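Reading time: 2 min
September 2020 – by the course office, Drolside Evening School

Week 4 notes: Buying a used SUV for rough roads

Welcome back, everyone! Last week we talked about gearboxes, and tonight we move down to the parts that touch the ground (well, nearly touch it). Most of you told me you want something old and simple to take up the Sterkumon track, so let's start with the frame. A body-on-frame truck is heavier and thirstier, but it puts up with twisting and knocks that would make a family crossover very unhappy.

Ask to see the underside before you ask about the price – a flashlight and an old shirt to lie on are all you need. Surface rust is fine. Flakes you can push a screwdriver through are another matter, and you should go home.

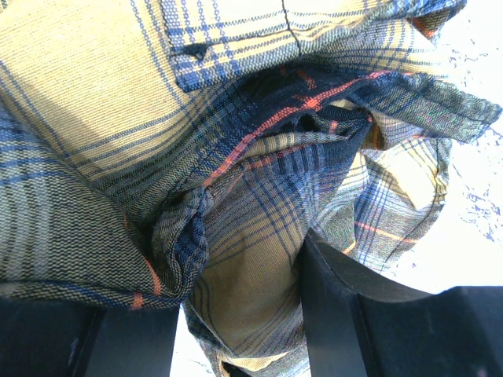 Plaid cloth, yellow with blue stripes.

Next, the low range. On the test drive, find a quiet spot, stop, shift into neutral and engage it. It may clunk a little, and that's normal on a truck with 100,000 miles or more. Then drive about 200 feet in a straight line and listen for grinding. Please don't try tight turns on dry pavement with the center differential locked!

Tires come last. Check the date code as well as the tread, and look at the spare too, which everybody forgets (me included, the first time I went out past Brenorora).

For next week, read pages 13 to 30 in the handbook and bring one used-car listing to class.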